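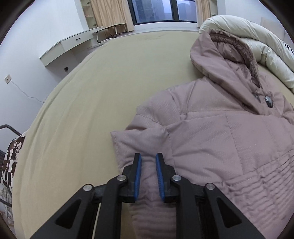

House rules for recording bedroom and laundry tasks with the hand-held gripper

Last updated May 13, 2022

Welcome, and thanks for having a look before you pick up the gripper. These are the working rules we use at Hurthorpe for recording clothing tasks in people's homes, and they've grown a fair bit from the single page we started with in April (sorry, it's a longer read now, so put the kettle on). They apply to everyone recording for the Flura set, whether you're in your own place or somebody else's. If you've come across from the Ureretti kitchen sessions you'll recognise plenty, but please don't skip the part on soft, bulky things, as that's where our habits differ the most.

Before you start: the room

Ask first, and ask about the actual room. A yes to recording in the house isn't a yes to recording in the bedroom, and people do feel differently about their beds and their wardrobes than they do about the kitchen bench. Get the room named on the consent sheet and have it initialled.

Then stand where you'll be standing and turn slowly on the spot. The lens is very wide and it takes in a great deal more than you're thinking about when your mind is on a jacket. With the gripper over the middle of a bed you can have the window, the curtains, a desk along the side wall and the arm of a chair all in view at once. Look for letters, prescriptions, family photos, screens and anything with a name or an address on it. Move them out of the room, or ask the householder to do it if they'd prefer. Turning a photo frame face down is fine, but do remember to turn it back.

Windows deserve a minute of their own. If you can make out the building across the way, think about whether a neighbour would be recognisable or a street sign readable. Drawing the curtains is the easy fix, though you'll then want to check your light again.

Leave the ordinary furniture alone. We don't want rooms tidied into showrooms! A comforter folded back at one side of the bed is welcome to stay where it is, and so is a small table by the window. What we do ask is that your feet have a clear path and that any cable trailing down the wall near the bed is well away from where you'll be walking.

Before you start: the gripper

Open and close the fingers fully a few times. They should meet evenly and come apart without sticking. Run a fingertip over both blue pads and feel for lint, threads or an edge starting to lift. Padded coats and fleecy things shed more than you'd believe, and a furry pad grips quite differently from a clean one. Wipe with a damp cloth and let it dry.

Check the pivot pins too. You only want to see that nothing is standing proud where it could catch a loop of thread. If a pin has worked loose, stop there and swap the unit. Please don't tighten it on the spot with whatever is in the kitchen drawer (we have all been tempted).

Keep your free hand out of the linkage at all times, and take off rings and bracelets on the hand that's holding the tool.

Laying out a padded jacket

1. Use a bed with a smooth fitted sheet, or a clean table big enough to take the whole garment. Pull the sheet reasonably flat. A few soft creases are no trouble.

2. Put the jacket down face up and let it fall the way it wants to. A tilted hood and a rumpled sleeve are good starting points. If every jacket begins perfectly squared up, the recordings will only ever be useful for perfectly squared-up jackets.

3. Look over the fasteners before the fingers go anywhere near them. Snaps are hard and shiny, and a pad that closes across one will usually slide. Choose a spot with fabric on both sides.

4. Bring the gripper in open, pause above your chosen spot, then lower it. The pause matters to the folks at Cáceres who mark up the start of each grasp, and it needn't be longer than a breath.

5. Take hold of the shell and some of the filling together. Pinching only the outer layer pulls on the stitching, and on a garment with a gathered waist you can pop a row of threads before you've felt a thing.

6. Lift low and move slowly. Dragging is allowed on a sheet, but keep it gentle.

7. Lay the part down before you open the fingers. No dropping, even when it would look perfectly all right.

8. Between takes, pick the jacket up by hand and put it down differently. Swing the hood to another side, bunch a different sleeve, flip it over now and then.

How long to keep going

Our limit is 40 minutes of recording, followed by a proper rest, and no more than 2 of those blocks in a sitting. Wrists get sore quietly. If your thumb is tingling, you're finished for the day, and there's no penalty whatsoever for a short session. We'd far sooner have 22 careful takes than 50 where the last lot are all snatching and hurry.

When things go wrong

Keep the bad takes. A slip, a missed grasp or a sleeve that wriggles off is useful to us so long as it's labelled as what it was, so please don't delete it or quietly redo it under the same number.

The exceptions are anything showing a person who hasn't agreed to be recorded, and anything showing private papers. Stop, note the take number and tell the householder straight away. They get to decide whether the whole session goes, and we don't try to talk them round.

If you damage a garment, even a single pulled stitch, show the owner before you leave and write it on the sheet. We'll pay for the mending or replace it, whichever they choose.

Packing up

Put the room back the way you found it, curtains and chairs included. Clean the pads again before the gripper goes in its case, because lint sets into the ribs if it's left. Fill in the session sheet while you're still in the house, and leave the householder their copy along with the withdrawal form. They can use the form whenever they like and they don't have to give a reason.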